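Noltley Room Acoustics Notes
README for the measurement set, release 7
Last edited Dec 29, 2024

Summary

This set holds impulse responses, background noise recordings and derived reverberation figures for rooms in the Noltley area. It is meant for people who need measured values for ordinary rooms: offices, halls, shared workshops, reading rooms. Concert venues are out of scope.

Maintainer: Harpreet Thibodeau
Measurement and calibration: Trevor Gill

Contents

rooms.csv holds one row per room, with dimensions, surface notes and a short use category.
ir/ holds impulse responses as mono WAV files, 48 kHz, 24 bit.
noise/ holds background recordings, each two minutes long, taken with the room's ventilation on.
derived/ holds T20, T30, EDT and C50 in octave bands from 125 Hz to 4 kHz.
vuvura/ holds the scripts that produce derived/ from ir/.

File names follow the pattern room, source position, microphone position. Positions are given in metres from the corner nearest the main door – see the columns src_x, src_y, mic_x and mic_y in rooms.csv.

Room categories

Each room is given one category only. Hard-surfaced rooms with light furniture are the largest group, and their values vary most with how the room is laid out on the day. Thin chairs and bare tables add very little absorption. Upholstered seating and people add a good deal more, mainly above 500 Hz.

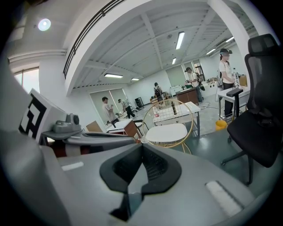 Wire-frame chair with a round seat. Furniture class: light.

The furniture column takes the values none, light, medium or heavy. It is a judgement made by whoever did the survey and should not be used as a model input without checking. The Ellwood hall, built in 1859, is listed as none; the fixed benches there are recorded under surfaces.

Method

The source signal is an exponential sine sweep, played through an omnidirectional loudspeaker. At least two source positions are used per room. Microphones are kept at least one metre from any wall or large object. Responses are obtained by deconvolution in Vuvura and trimmed at the noise floor.

Rooms are measured unoccupied apart from the operator. Occupied values in derived/ are estimates, marked est, and are calculated from the unoccupied figures with a fixed absorption per person. Standing and seated people are treated alike. This is a known weakness for open workspaces, where people stand at tables and move between them. 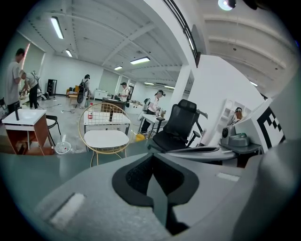
Known problems

The 125 Hz band is unreliable in small rooms. Decay curves there are often not straight, and T30 has been left blank where the fit was poor.

Noise files from the Zirkon building contain a steady hum from the plant room. It has not been filtered out.

Releases before 7 used the wrong sign for the temperature correction. The effect on T20 is small, but old and new values should not be mixed in one table.

Changes in this release

Temperature correction fixed. Column mic_z added. All Ellwood responses re-cut after a check in May found late reflections lost in trimming.

Corrections

Send corrections to Harpreet Thibodeau with the room identifier and the file name. Queries on microphone calibration go to Trevor Gill – please include the release number.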